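# Fruit going soft within days of buying it - storage or supplier?

I buy a mixed box from the Endale market, mostly citrus plus an apple or pear, and keep it in the kitchen at Griltovholm. The citrus lasts. The pears and apples go mealy well before I get to them. Room humidity reads 40 percent on a Smadi meter. Is the room too dry, or is it the mixing? My current setup is a glass bowl on the table.
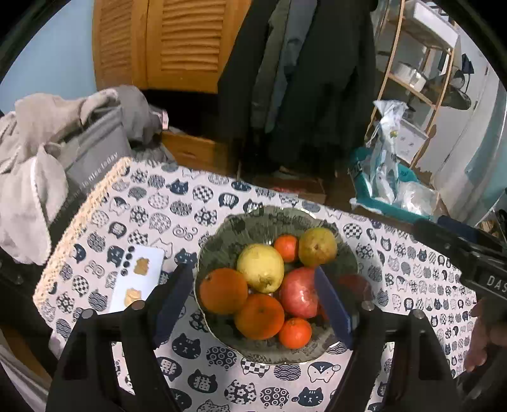
**Stemcombe**
Member, Food Storage board - 3051 posts

Mixing is the first thing to check. Ripe apples and pears give off ethylene, and pears respond to it strongly. Oranges and mandarins respond very little, so your citrus looks fine while the rest turns. A pomegranate doesn't ripen further after picking and can sit with either group.

What I would do:

- Apples in the fridge drawer, in a vented bag.
- Pears on the counter until the neck gives slightly, then the fridge, away from the apples.
- Citrus at room temperature for a week, or in the fridge for longer.

Forty percent is on the dry side. It wrinkles skins over time, but mealy flesh points to age or warmth. Apples sold in May have often been in cold storage since the previous fall, and they soften fast once warm.

**endale_2**

just buy less at a time. mine never go bad

**Griltovholm Pantry**

Agree with the first answer. One addition - check each piece for bruises before storing it, and eat the bruised ones first. Don't wash anything until you use it. If you want fruit out on the table, put out 2 days' worth and leave the rest cold.
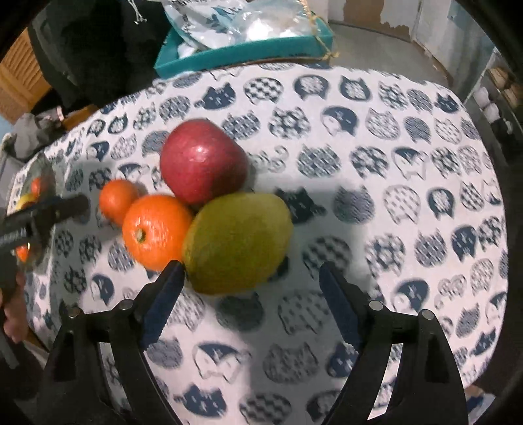
*Fruit set out on the table, mostly citrus colors.*

Edited May 11, 2024: fixed the pear instructions.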